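The Long Way to a Glass of Something

I had been in the Kastitz workshop for less than an hour when Otakar Kratochvíl told me the tap was the easy part. He writes the planning software for the two-handed robot there, and he'd been up half the night with a glass. Well, with where the software thought the glass was!

Glass is horrible stuff for a depth camera, you see. The light goes through it, or bounces off somewhere silly, and the machine is left with a hole in its picture of the world. Shiny metal is nearly as bad (a chrome base is full of ceiling lights that aren't there). So Otakar's team taught their perception program, Henness, to stop trusting depth near anything clear or polished and to guess from outlines instead. 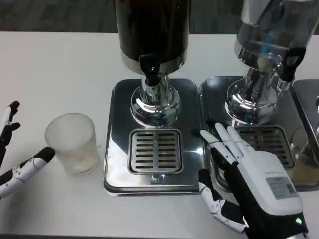 It guesses 50 times before it lets a hand close, each guess a slightly different idea of the cup's position, and if they don't agree it simply waits. I found the waiting oddly tense. You want to lean over and help.

The planner, Braltton, takes over once Henness is happy. I'd assumed there was one big program moving both arms, but there are 2 planners, one for each side, and they swap notes about who gets which bit of air. Back in May they didn't swap notes nearly enough, and Otakar still winces about the knuckle bill. These days each arm books its space ahead of time, a bit like a shared kitchen with a rota on the fridge, and the other arm has to go round. 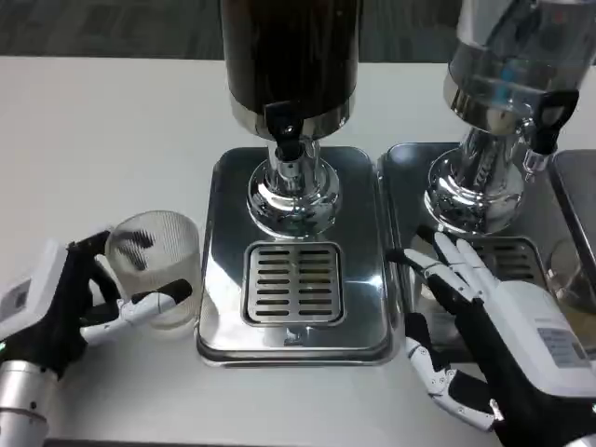 My favourite part was the replay tool, which is called Şimşekoğlu after somebody's old landlord. Every run gets saved, and you can drag a slider back and see what the software believed at any moment, with its doubtful bits shaded orange. Otakar has 1,012 runs in there and has tagged 208 of them "why", with no question mark.

He opened one for me and we sat over it with our coffees going cold, watching a pale orange smudge slide along the rim of a tray. He reckons it's a reflection. His colleague reckons it's a timing bug, and they were still arguing when I went to find my coat.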